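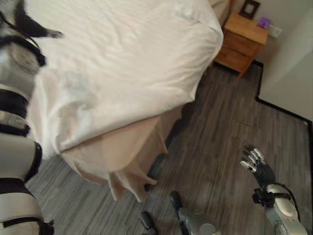 Left hand on the duvet, right hand open and clear, both feet square to the side of the bed. Head camera view.

Setting up a bedside reach on a home humanoid
By Feng-yi Tang
October

This page covers standing position, arm setup and contact tuning for getting one hand onto a bed without the robot leaning on it. It assumes the balance controller already runs and both arms have been homed. The finger drivers should be on the current Zusomero firmware. If they are still on the old branch, the contact threshold in step 4 will be ignored and no error is logged.

The bed is a poor work surface from the controller's point of view. It gives under load, the top edge is hidden by bedding, and the side is hidden by the skirt. Depth readings on a white duvet are also weak. Most of the settings below deal with one of those.

1. Mark the standing position

Walk the robot up to the side of the bed with the gamepad and stop it with the toes just short of the skirt. Both feet should point at the bed. Check the hem on both sides before you go on. If a toe is on the fabric, back up and start over. A foot standing on cloth will slip at a load the ankle sensors still report as good.

Put painter's tape on the floor behind each heel. Save the pose as bed_stand.

2. Set the keep-out volumes

The planner needs two boxes:

- the nightstand, full height, extended upward to cover whatever is on top of it
- the corner of the wall, from the baseboard up to shoulder height

Draw both boxes 5 cm oversize. I measured from the tape marks, not from the depth map. The map was fine on the drawers but rounded off the wall corner, and the right elbow passes close to it.

Do not add the bed as a keep-out. Enter it as a soft surface instead, at the height of the mattress with the duvet pressed flat. Using the height of the loose duvet puts the target in the air, and the hand will stop before it reaches anything solid.

3. Park the right arm

The right arm is the counterweight for this move. Keep the hand open, out over the floor on the nightstand side, with the elbow slightly bent. Parking it against the torso looks neater, but the hip pitch correction roughly doubled on my unit when I tried it.

Check the forearm cable at this point. Leave enough slack for a full wrist turn, then confirm the loop does not enter the nightstand box at either limit. The Bajwa clips that came with the shell kit hold the cable too tightly at the wrist, so I left the top one off.

4. Tune the contact

Set the left arm to impedance mode. Starting values:

stiffness: 654
contact samples: 2
settle time: 2,000 ms
finger torque: lowest setting that still holds the hand open

Run the reach at slow speed with a hand on the stop button. The palm should come down over the bedding and stop with the fingers resting on the fabric. Read the ankle load before and after contact. A large shift toward the toes means the robot is leaning, and stiffness has to come down.

If contact triggers early, look for a fold in the duvet under the fingertips. Raise the sample count by one before changing anything else. Smoothing the bed for each run will hide the problem until later.

5. Retract

Lift straight up first, then bring the elbow back. Pulling back along the approach path drags the duvet toward the robot and can drop it over the feet. Add the lift as its own waypoint. The Falldale planner will merge it with the next move unless blending is off.

Save the sequence as bed_reach_left and repeat it from bed_stand until the ankle readings agree between runs.

Known problems

Polished or worn floor planks throw reflections that the foot placement check reads as an edge. Dim the lamp or lower the edge gain.

Thumb drift on the right hand while parked is a homing fault. Rehome that hand alone. The arm can stay where it is.

The version of this routine on the Cultavthorpe workshop drive uses the old joint names. Rename them before loading the file, or the left and right wrist limits will be swapped.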